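To: Deltthorpe Exhibitions Forum – members list
From: Manee Suksawat, Program Office, Melumine Foundation
Date: 30 April 2020
Subject: Re: Revised schedule for the Deltthorpe Triennial and status of commissions

Dear colleagues,

Thank you to the members who wrote after the last circular. Several of the questions overlap, and with the permission of the Tomer Gallery I am replying to its message on the list so that all partner venues have the same information. The original message is quoted first.

> Dear Manee,
>
> We have read the notice of postponement and understand the reasons for it. Before we speak to our artists we would be grateful for clarity on three matters.
>
> First, does the postponement apply to the whole program or only to the exhibitions? Our gallery was also to host the reading series, and the readers have asked whether they should keep the dates free.
>
> Second, will the second installment of commission fees be paid on the original timetable? Two of the artists we work with have already ordered materials and are carrying those costs themselves.
>
> Third, our loan agreements with lenders outside the region run out before the new opening date. Are we to renew them ourselves, or will the Foundation write to lenders on behalf of all venues?
>
> With regards,
> Tomer Gallery

On the first point, the postponement applies to all exhibitions and to the opening week. It does not apply to the reading series, which will go ahead in May as a set of recorded broadcasts. Readers who prefer to wait for a live audience may do so, and their places will be held. The Phetsri lecture, which was to close the opening week, moves with the exhibitions and will be given at the same venue.
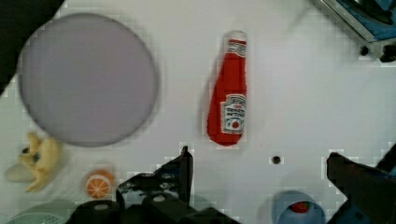
Tabletop with plush ketchup bottle, toy banana and plate.

On the second point, the Foundation will pay the second installment on the original timetable to every artist who has signed a commission agreement. Of the 40 artists in the program, 12 have not yet returned a signed copy, and we cannot release funds to them until they do. A scanned signature is acceptable for the time being. Venues are asked to pass this on to the artists they represent, as a number of our letters have been returned by the post.

Artists who have met material costs ahead of payment may apply for an advance against the final installment. The form is short and asks for receipts, or for a supplier's written estimate where receipts are not yet available. Around 20 percent of the final fee can be advanced in this way. Larger requests will be considered, but they must be countersigned by the host venue.

On the third point, the Foundation will write to all lenders. Please do not approach them separately – we have already had one case in which a lender received different dates from two venues, and it took some time to put right. What we need from each venue is a current list of loans with the name of the lender, the expiry date of the agreement and any conditions on storage. Works that have already arrived should stay where they are unless the lender asks for their return. Insurance cover for works in storage has been extended to the new closing date, and certificates will be sent to registrars directly.

The recorded introduction to the reading series, with notes on each of the readers, has been posted to the members' page together with the following summary.

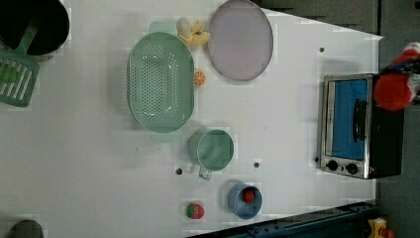
Reading time: 2 minutes

The Deltthorpe reading series pairs writers with works in the exhibition that they have not seen in person. Each writer was sent a written account of a single work, prepared by the artist, and asked to respond in any form. The responses include a short play, an exchange of letters and a long poem in several voices. The broadcasts will be released one at a time during May and will remain available until the exhibitions open. Transcripts will be provided in English, and venues may print them for their own visitors without charge, provided the writer and the Melumine Foundation are credited.

Venues wishing to add a link to the broadcasts from their own sites should use the wording supplied with the partner pack. The earlier wording, which gives the former opening date, should be withdrawn.

Two smaller items remain. The printed catalog has been held at proof stage, and corrections to artists' biographies can still be accepted. The visitor map will be redrawn once the Tomer Gallery confirms which of its entrances will be in use.

Replies on matters of general interest may be sent to the list. Questions about individual fees or contracts should come to me privately.

Yours sincerely,

Manee Suksawat
Program Office
Melumine Foundation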